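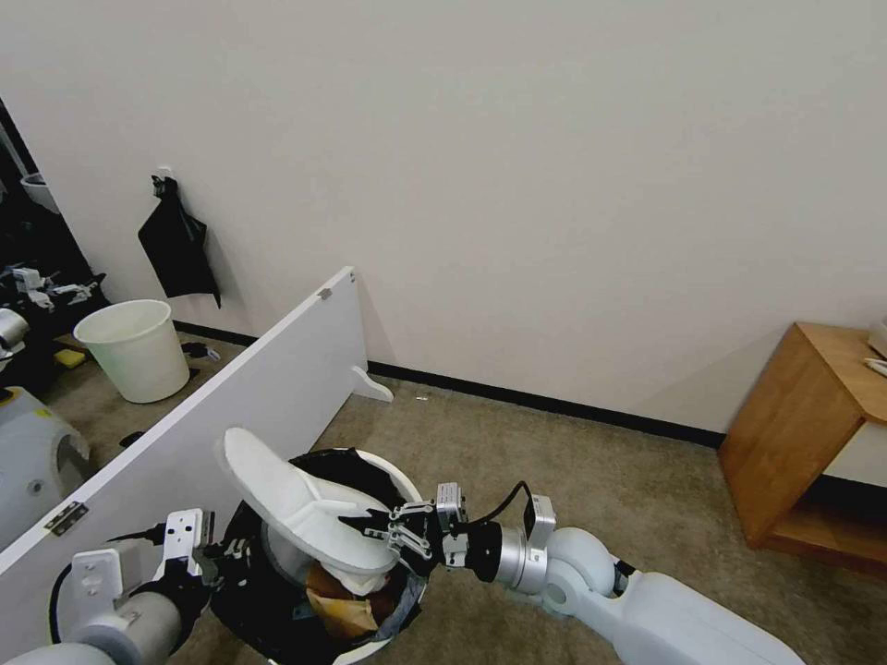
Plevbridge: tidying examples from the bedroom set

On this page I put a few views from our recording of the tidying task. My colleague Mwanahawa Muriithi and I gather examples from which the model must learn how rubbish on the floor comes into the bin. By 17/07/2025 we had 1,613 examples in total, and more than 300 of them are from the bedroom. The views are from the head camera, so you look down along both arms.

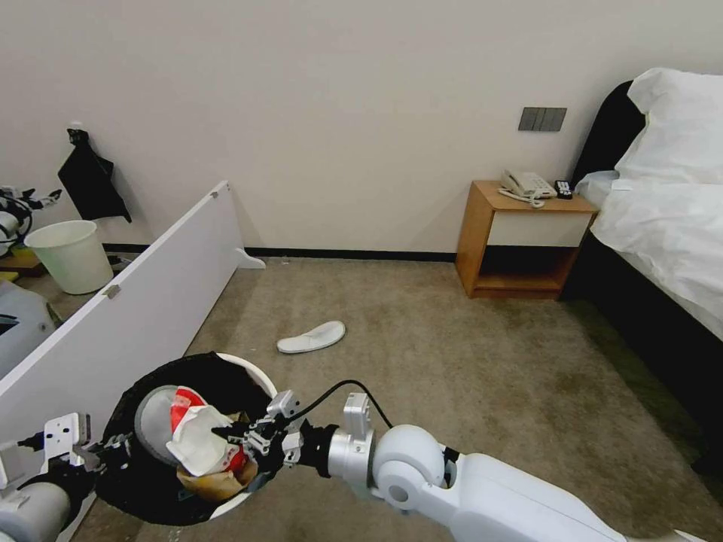

Right gripper over the bin, with paper rubbish between the fingers.

We keep an example also when the first grasp is a bad one, if the arm makes a correction afterwards. In February we still threw such examples away, and the model became very helpless as soon as something slipped.
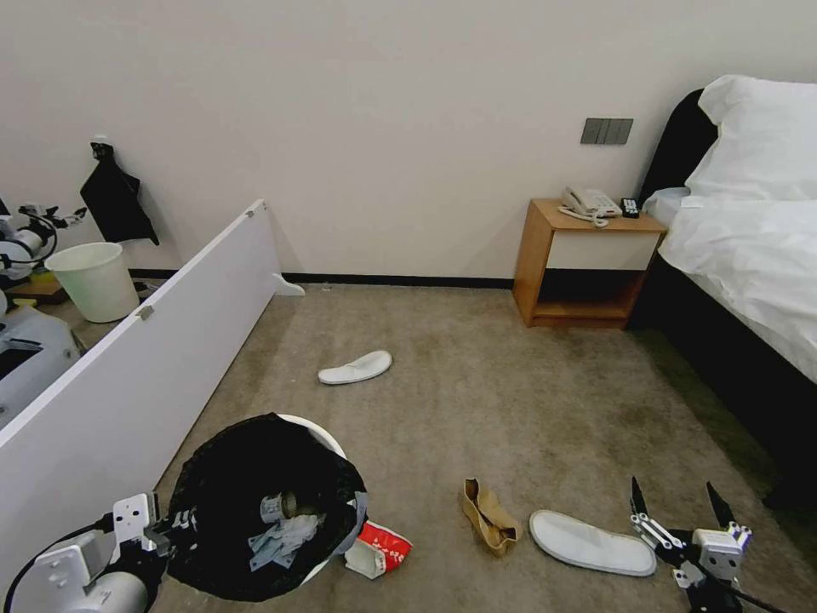

For every new example the things on the carpet get another place, and the starting position of the arms is changed a little. Soft paper remains the most difficult for us, as it never has the same shape for a second time. The next gallery will come from Skallstead, where 250 examples are planned. Questions about the labels you may send to Hywel Voyle.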